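The unit from Zekness came in July with a loan agreement and a test card, and the reviewer was given until the end of the month to fill both in. The product was called Zetisero. It was sold as a navigation trainer: a buyer put in a floor plan, the trainer built the rooms, and a cleaning machine that did not yet exist drove about in them until it stopped making mistakes.

The reviewer worked for the Skillcombe buying guide. The guide scored on five headings and allowed no halves.

**Setting up.** 32 minutes from the first screen to the first run. The manual said 20. Most of the difference went on door widths, which had to be typed in twice. Score: three.

**Range of rooms.** The standard library was called Hutsuliak and held 417 rooms. The reviewer opened more than 121 of them over two evenings. There were kitchens with the taps missing, and a stairwell that went up to a ceiling and ended. In the bedrooms the beds were all made. Score: four.

**Behaviour of the machine.** The reviewer set 1,000 runs going at six o'clock and went to make supper. By eight the log had settled into a pattern. The machine crossed carpet without trouble. It went round table legs. On bare boards it slowed, turned to one side and recorded an obstacle where the plan had none.

The reviewer read the obstacle entries in order. They were all the same length. The position changed a little from run to run, always on open floor, always a short way in front of the machine. Under *type* the log had put a word that was not in the manual's table of types. The word was *occupied*.

A message was sent to the support desk at Zekness. The reply took four minutes. It said that polished floors should be treated as a known issue and that the reflection setting could be lowered on page two of the options. It asked which room.

The reviewer had not written down the room. It had to be found again by going back through the log and opening the view at the last entry, from the height of the machine. The boards shone. A patch of white light lay on them, near enough to drive into.
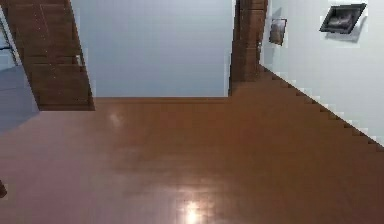

**Support.** Reply prompt and polite. The reflection setting was lowered to its minimum and the runs were started again at nine. The machine still turned aside. The reviewer left it on overnight, with the sound off, and in the morning wrote down a four, then read the new entries and rubbed it out.

**Value.** Not scored. The loan agreement had a box for extending the period, and the reviewer ticked it.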